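4. Setting up the table task

This section covers the two-arm sorting exercise used by the club from February onwards. Complete section 3 (power and homing) before starting. Two people are needed: an operator and a second member at the stop switch.

4.1 Fixing the arms

1. Place the rail along the near edge of the table and tighten the end bolts by hand.
2. Check that neither base moves when pushed from the side. If it does, loosen the bolts, seat the rail again and repeat step 1.
3. Finish the bolts with the short hex key from the Clasano kit. Stop when the key begins to flex.
4. Set the working reach of each arm to 412 mm in the settings file. The value is entered once per arm, left first.

Caution: Do not raise the reach above 412 mm. The elbows can meet over the middle of the table at larger values, and the software does not check for this.

4.2 Routing the cables

1. Run each gripper cable along the outside of the elbow.
2. Leave enough slack for the wrist to turn fully both ways. A cable that pulls tight at either end of travel must be routed again.
3. Move each joint by hand through its range with the power off. Watch for loops that catch on the fingers.
4. Clip the lower run to the rail.

Note: Long loops near the gripper are allowed. Loops that hang lower than the fingertips are not.

4.3 Laying out the trays and plates

1. Put the black tray within reach of the left arm and the red tray within reach of the right arm. Keep a strip of bare table between them.
2. Place the block for the left arm in the black tray.
3. Place the plates for the right arm in and across the red tray. Overlap with the rim is permitted and counts as the harder layout.
4. Record the layout on the run sheet as "clear" or "overlapping".
5. Bring both grippers down slowly until the fingers are at plate height. Save this as the start position.
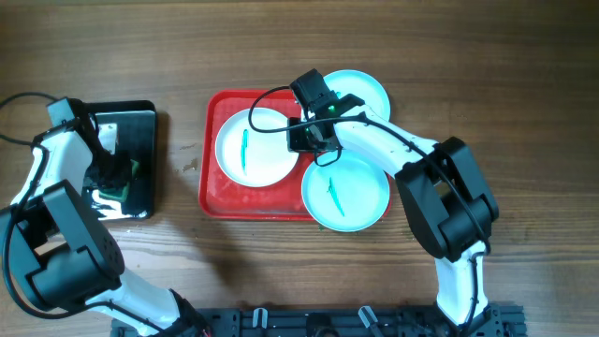 Fitzgerald Zamora asks that step 5 be done with the speed set to 90 and no higher, having lost two plates at Nendirmont by lowering the right arm at full speed onto a rim. He would also like the saved start position checked again after every change of plate, even when the new plate is the same size on paper. Both points are accepted and will go into the numbered steps at the next revision. Until then, treat them as part of step 5.

4.4 Test run

1. Clear hands and sleeves from the table. The second member confirms this aloud.
2. Load the start position. Both arms should settle and hold.
3. Run the left arm alone, then the right arm alone.
4. Run both together only when each has finished one full cycle without a stop.
5. Save the log under the team name and the run number. Do not use spaces.

If an arm halts partway, press the stop switch before touching anything on the table. Error 700 means that a finger has closed on something thicker than expected. Open the gripper from the menu, never by hand. Any other code should be copied onto the run sheet and passed to Ritva Ikonen.

Caution: A gripper light that stays on does not mean that the arm is safe to touch. Check the stop switch itself.

4.5 Lighting

Glossy trays throw back the ceiling lamps, and the plate finder may read a bright patch as an edge. Switch off the row of lamps over the table, or turn the tray a few degrees and save the layout again. Do not tape over the tray. The tape edge gives the same fault.

4.6 Packing away

1. Return both arms to rest, then switch off at the wall.
2. Remove the plates before the trays.
3. Leave the rail bolted if another team has the next session. Otherwise, follow section 3 in reverse order.

Spare fingers are in the Clultitz box, in pairs. Sign for them.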